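Preparing a Tabletop Demonstration for Visitors

Hatell Robotics Centre, Sturnley Campus
Guidance for staff and student demonstrators

These instructions apply to the manipulation bench used on Wednesday open days. They cover set-up, the demonstration itself and the close of the session. Demonstrators who have not yet completed the Geerts safety induction may greet visitors but must not operate the arm.

Before visitors arrive

1. Sign the bench log and confirm that the emergency stop was tested that morning.
2. Wipe down the tabletop and allow it to dry.
3. Start the Polluvo control software and home the arm at reduced speed.
4. Open both camera views on the visitor monitor. The wrist view should show the fingertips at the lower corners.
5. Select objects from the grey storage tub and place them within reach of the arm. Leave enough clear surface for the fingers to come down beside each item.

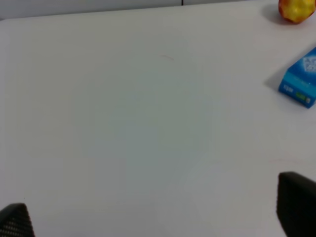

Wrist camera view of the bench, with both fingers clear of the objects.

If an object sits at the very margin of the wrist view, jog the arm towards it before starting. Visitors follow the monitor more closely than the bench, and a grasp that takes place off screen is of little use to them.

Running the demonstration

Each group is allotted 9 minutes. Begin by naming the arm, the gripper and the two cameras, then ask a visitor to choose the first object. Repeat the choice aloud so that the operator at the console can hear it. Visitors remain behind the yellow floor line at all times, including during questions.

Run the first grasp at low speed. Should it fail, return the arm to home and try once more. After a second failure, move on to another object and record the attempt in the log.
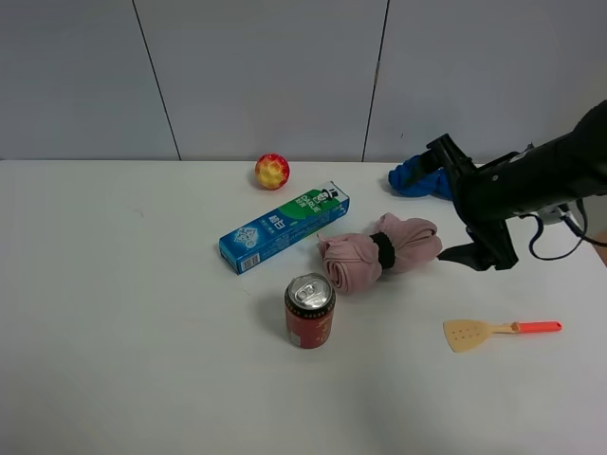
Object selection has a marked effect on how well a group understands the task. A set made up entirely of boxes gives the impression that grasping is a solved problem, and questions soon dry up. Include items that differ in shape and stiffness. An upright drink can, a toothpaste box laid on the diagonal, a rolled pink bundle held by a black elastic band and a crumpled blue cloth each call for a different approach, and a toy spatula with an orange-red handle will lead readily to a discussion of where the fingers ought to close. Ask the group to predict the approach before the arm moves.

Closing the session

Home the arm, disable the motors and return all objects to the tub. Enter the number of visitors and any faults in the log. The centre received 609 visitors last season, and these entries are used to plan staffing for the February program.

Faults involving cables or the gripper must be reported to Thijs Van Wijk, Demonstrations Coordinator, before the bench is used again.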